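Hand-Held Gripper Kits: Purchasing and Planning FAQ
Tresavero Equipment Desk. Last revised March.

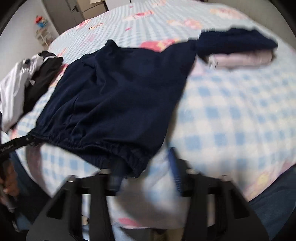 Garment handling on a bed with a hand-held gripper. Navy sweatshirt, held at the hem.

Scope
These answers cover the Stever hand-held gripper kit, the Marchal storage unit and the Hulex upload dock. Fixed arms are quoted separately. Prices are in US dollars and exclude sales tax.

What is in a standard kit?
One gripper with a camera mount, one camera, one wrist strap, two batteries, a charger, a memory card and a calibration board. The carrying case is a separate line on the order form. Kits ordered before the current revision shipped with one battery.

What does a kit cost?
The list price is $941. Spare finger pairs, extra cards and the case are additional. A site that runs two shifts should plan on nearly $2000 per operator for the first year, including spares, storage and one repair.

Can I order a single gripper for a trial?
Yes. Single units ship from stock. The trial period is 30 days from delivery and the kit must come back with all accessories. Worn fingers are not charged against the trial.

How many kits does a site need?
Plan one kit per operator on shift plus one spare for every site, whatever its size. Operators should not share a kit within a shift. Camera settings drift when a unit changes hands, and the check takes longer than the handover saves.

Do we need a dedicated room?
No. Household tasks such as folding, sorting and bed making are normally recorded in furnished rooms. Budget for travel between homes if your plan calls for more than one location. If you rent a room, count the furniture and bedding as consumables in the second year.

What should we budget for clothing and bedding?
Treat textiles as a separate line. A useful set mixes weights and surfaces: heavy knits, thin shirts, shiny fabrics, items with elastic hems or cuffs. Include dark items as well as light ones, and at least one patterned bedspread. Secondhand stock is acceptable if it is washed before use. Replace items when the elastic no longer recovers.

Which fingers should we order for fabric work?
The standard rigid fingers handle hems, cuffs and folded edges. For single layers of thin cloth, order the soft-tip pair. Fingers are sold in pairs only, left and right together. Do not mix a new finger with a worn one.

Some of our recordings show motion blur. Is a better camera worth the money?
Usually not as a first step. Check the room lighting and the shutter setting. A pair of floor lamps costs less than a camera upgrade and also helps with dark garments. If blur remains after both changes, request the upgraded camera on the next order. It fits the same mount.

How much storage should we plan for?
Size storage from the number of operators and the hours recorded per day, then double it. The Marchal unit accepts drives in pairs and can be bought half filled. Cards should be cleared at the end of each shift through the Hulex dock. A site with one or two operators can skip the dock and use a card reader.

What is the lead time?
Kits in stock ship within the week when the order is in by noon on Thursday. Finger pairs follow the same schedule. Storage units are built to order, and the date is confirmed with the invoice.

Is training included?
A remote setup session is included with the first order from each site. Further sessions are billed by the hour. New operators should practice with large garments before moving to socks and small items.

What does the warranty cover?
The gripper body, trigger and camera mount, for one year. Fingers, straps, batteries and cards are wear items. Damage from drops is repaired at the flat rate shown on the order form.

Should repairs go under capital or operating expense?
Most buyers book the kit as capital and everything else as operating expense. Ask your finance office before you split the order, since a reissued invoice restarts the lead time.

Can we lease?
Leasing is available for larger orders. Spares and textiles cannot be added to a lease.

Related pages: Order form, Stever finger sizes, Marchal drive list, Returns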